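Wood board for toddler shape blocks – how do I finish it, and will the joins open up?

Koivisto Home & Craft Help > Wood projects

larnimeck_mom
Need some help fast, birthday is coming up in June. I'm making a play board for shape blocks, the little stars and cubes and cylinders kind. Board is pale wood, maple I think, three planks glued edge to edge. No frame. Sanded it once and it feels ok but kind of dry.

Things I can't figure out:
oil, wax or leave it bare? Kid is 3 and does still chew on stuff sometimes.
do I need battens underneath or will it stay flat?
blocks are painted, will the color rub off on the wood?

I don't have a shop, just a folding table and a sander. Small budget. Thanks in advance

Stolulel29
Mineral oil. Done. Wipe on, wait, wipe off. My kids had bare pine and it was fine too, just got grubby.

Battens no idea, never used them.

orkirus_bench
Ok bit longer answer, typing this on my break so sorry for the mess.

Finish – food grade mineral oil or an oil and beeswax mix. Avoid anything that says boiled linseed on the can, some have driers in them. Read the label. Sand again before you oil, and go up a few grits. Don't bother past 257 or whatever the odd number is on the cheap packs (mine says that on the sleeve, no clue why), 220 is plenty. Somebody here will tell you 500. Too smooth and the blocks slide around, kids get annoyed.

Battens – for a small board I skip them. If the glue went the full length of the edge the joint is usually stronger then the wood. What makes a board cup is oiling only one side. Do both faces and the ends. Ends soak up the most so hit them twice.

If you do add battens dont glue them across the grain. Screws in slotted holes so the planks can move.

Color rubbing – depends on the paint. Wet a white cloth, rub a block hard, look at the cloth. Red is normally the worst one. If it comes off on the cloth it'll come off on the board, and in the kid's mouth, so I'd get different blocks.

Layout, you didn't ask but – leave one plank free. Mine play way more when there's a clear strip at the front to drag things onto. Blocks go toward the back, like so, with the wide plank left open: 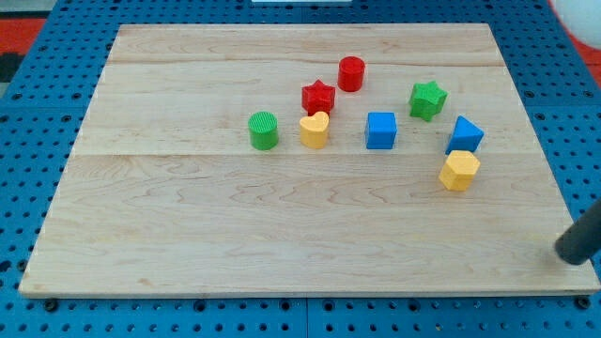

Sorting games that work on a plain board

Same color first. Easy one. Reds together, then greens, and so on.

Then same shape. Stars are good if you have two kinds, a five point and a six point, mine argue over whether those count as the same.

Then just "give me the heart". Works at any age.

Round over the front edge and the corners before you oil, forgot to say. Sandpaper on a scrap block does it, no router needed. Oil again when the wood starts looking dry.

larnimeck_mom
Thank you both!! Did the cloth test, red left a tiny bit of pink. Washed them and trying again tonight. Getting the oil tomorow.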